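Wall paneling finished at Breltgate hall, reopening set for May

The meeting rooms at Breltgate hall in Womthorpe will reopen in May after new gray wall panels were put up in place of the old plaster. The hall's operator, Marchal, said the work was the largest item in a refit that has been under way since winter.

A total of 178 panels were ordered for the building from the supplier Bruvska. They have a plain matte face and go up edge to edge, with a thin joint between one panel and the next. Marchal said it chose them after repeated plaster repairs on the north side of the hall, where damp had come back three years in a row.

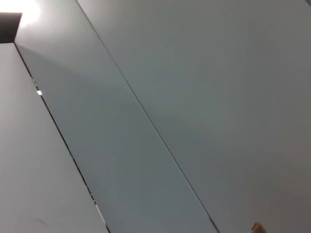
The panels come in more than one width, so that narrow strips can be used between the wide ones where a wall does not divide evenly. Marchal said this kept cutting on site to a minimum, though the rear meeting room still took longer than planned. The old walls there were out of square, and battens had to be packed out before any paneling could go on.

Groups that rent the hall had asked for lighter walls. A survey of users last fall drew 185 replies, and the most common complaint was that the meeting rooms felt dark in the evening. The second was noise between rooms. Marchal said insulation was added behind the panels on the shared walls, but it has not promised that music classes and meetings can be booked side by side - that will be tested once the rooms are back in use.
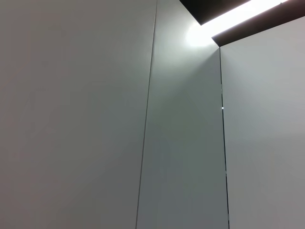

Gray wall panels and a ceiling light at the Breltgate hall refit.

The main hall was left out of this round of work and has stayed open for most bookings. It holds 220 people and was last painted 12 years ago. No date has been set for that room.

Nothing may be pinned, taped or screwed to the new panels, and users will be asked to put notices on the boards in the entry instead. Marchal said single panels can be taken off and replaced if they are damaged, and a small number of spares will be kept in the basement store.

Rental rates for the meeting rooms will stay the same through the end of the year. Bookings can be made at the front office from 9 a.m. Groups that moved to other buildings during the work will get first choice of their old time slots.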